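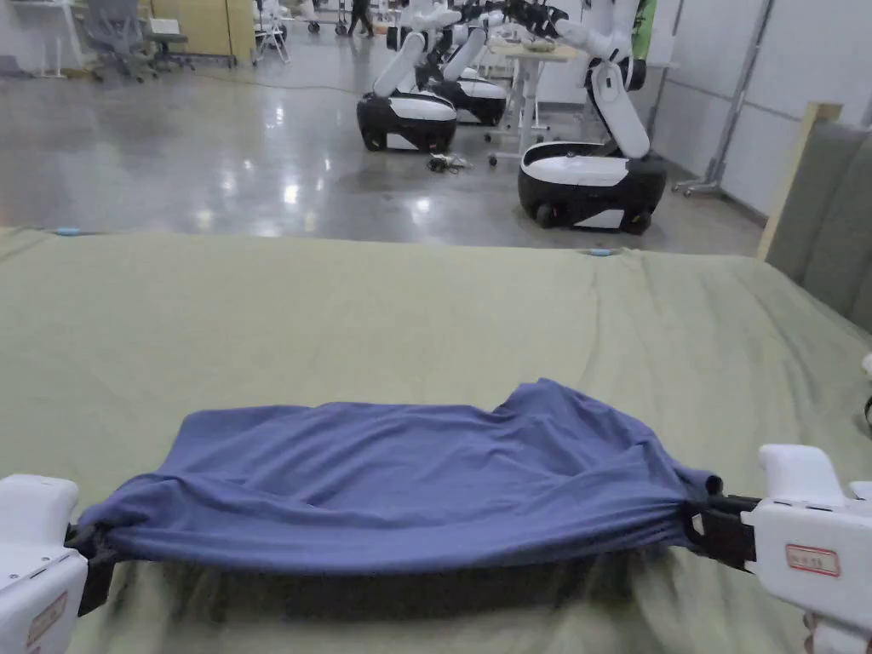

A reply came in overnight saying the sleeves should go in first and everything else is decoration. I have tried it. The sleeves disagree.

> Skato list, October digest:
> Hold the shirt by both ends, pull it level, lay it down, fold in thirds. 25 seconds.
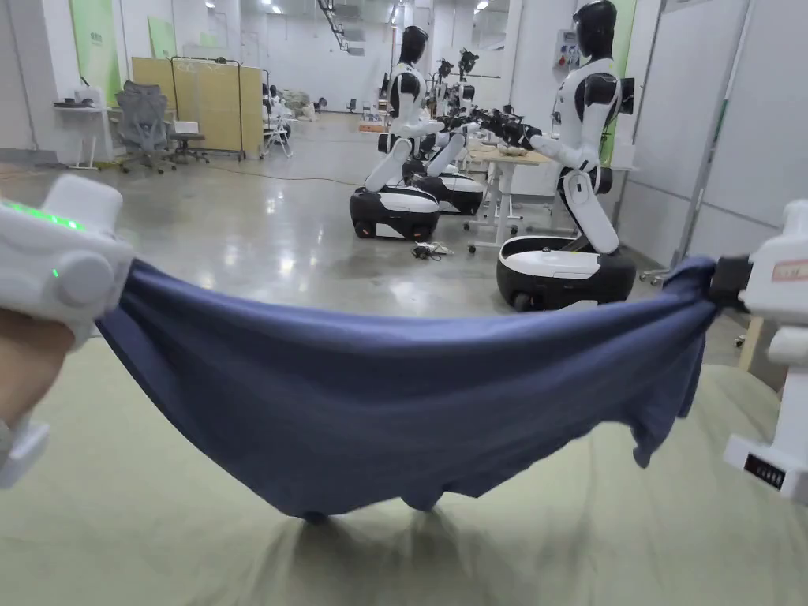 My own trouble starts before the thirds. I can get a T-shirt off the pile and more or less sideways, and then it stops cooperating. Pull a navy one out by its two ends over the bed and the middle still sags like a hammock, with a sleeve dangling, and whatever you lay down keeps that shape. The Delorme method says to snap it once. I snapped it. Now it's a sagging shirt farther away. 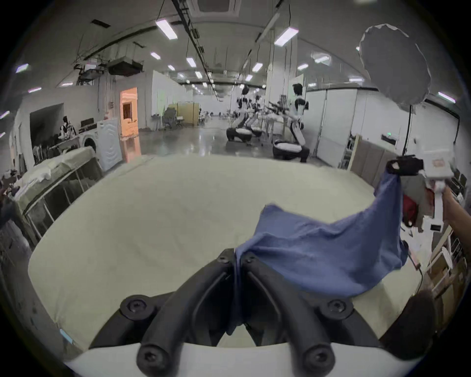

Someone on the Rarkutham thread asks whether corner to corner is any better, and would we please stop folding on mattresses. Corner to corner gives me a diagonal shirt. The mattress stays, I'm not clearing the dining table for laundry.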